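Open day at Mernar: went Friday, report inside

Forum > Automation > Trips, Shows and Open Days

slotcar_dad
Got back from the Mernar open day and I have to write this up while it's fresh. If you've never been, it's the old Trellero building by the rail yard, and they let you walk right into the lab area once you've signed in. I figured maybe a dozen people would show up. The woman at the door told me they had 200 sign-ups!

Most of the first hour was conveyors and a palletizer, which was fine, but the part I drove 33 miles for was the PC teardown station. It's a single arm working on regular office desktops. The Dell they were using was lying on its side on a slatted aluminum table with the side panel off, and the arm goes in from straight above. I don't know why I find this so much more exciting than a car plant. Maybe because I've skinned my own knuckles in that exact kind of case, so I know how tight it gets in there.

They let us stand pretty close. What got me was how little space there is between the gripper and everything it isn't supposed to touch — you've got the memory slots and the drive cage and that whole bundle of cables right there.

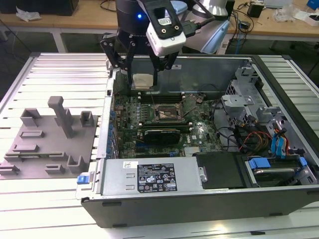

Re: Open day at Mernar

greasy_thumbs
Great write-up, thanks! Is it picking the memory there? I can see the fingers are on either side of something beige, but I can't make out what it is.

slotcar_dad
I think it's a memory module or some kind of card, with a paper-colored label on it. I was watching the fingers more than the part, sorry. They're linked segments with pivot bolts, so they look kind of like little crane legs up close.

northbench
I was there too, in the afternoon group. Going to be the grump here. It's a nice demo, but the panel was already off and the CPU was already out of the socket when we walked up. In a real recycling line you get cases with dents and stripped screws and ten years of cat hair. Getting the thing open is half the labor. I asked about it and the guy said "that's a separate cell," and then he moved on to the next question.

slotcar_dad
Fair, and I heard someone ask the same thing in my group. But I'd still rather see one step done for real than a video of the whole line with the boring bits sped up. And they were open about it being a research setup.

northbench
Sure. I liked it, for the record. I just don't want people reading this thread and thinking you can drop a pallet of old towers in one end.

kettle_and_kit
What's the gray plate on the left with all the posts and brackets? Is that where the parts go?

slotcar_dad
It's a 3D-printed fixture plate. The holders are different shapes, so my guess is each one is meant for a certain kind of part, but I never got to ask. I wanted to take it home and measure it, lol.

kettle_and_kit
I'd print that. If anybody gets hold of the files, please post them!

ohm_on_the_range
Question for both of you who went: how did it compare to the Nuditz demo in April? I stood in line for 5 hours for that one and saw an arm move a foam block.

northbench
Much better than Nuditz. No line to speak of, and you could ask questions while it was running. The Nuditz people had everything behind glass and a guy with a headset talking over it.

slotcar_dad
Agreed, not even close. One more picture, with more of the arm in it. It's a silver-gray arm with light blue caps on the joints, and it's hanging just above the board, up by the memory. I must have stood there for almost the whole session and I'd go again tomorrow. My daughter (she's nine) gave up on me and went to look at the palletizer a second time.

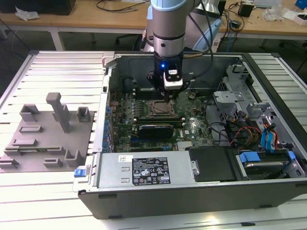

Page 2 of this thread

greasy_thumbs
OK, that one helps a lot. I didn't realize the gripper was that bulky compared to the case. Look at those black cables curving in over the motherboard from the right. If I were programming this, that's the part I'd lose sleep over.

ohm_on_the_range
Cables are the worst. A board is flat and a slot stays where it is, but a cable goes wherever it wants. We tried something similar at work with an Esposito gripper and gave up after two weeks of snagged wires.

northbench
That was my other question, and I got a better answer on that one. They said cables are the hardest part and they have no general fix yet. I respected that.

kettle_and_kit
Do they run another one this year? I'm a long drive away but I'd do it for this.

slotcar_dad
They said probably in the fall. You have to sign up on their mailing list at the front desk or by email. My visitor badge was number 934, so either they've had a lot of people through or they don't start at one.

greasy_thumbs
Signing up tonight. I'll bring a tape measure for kettle.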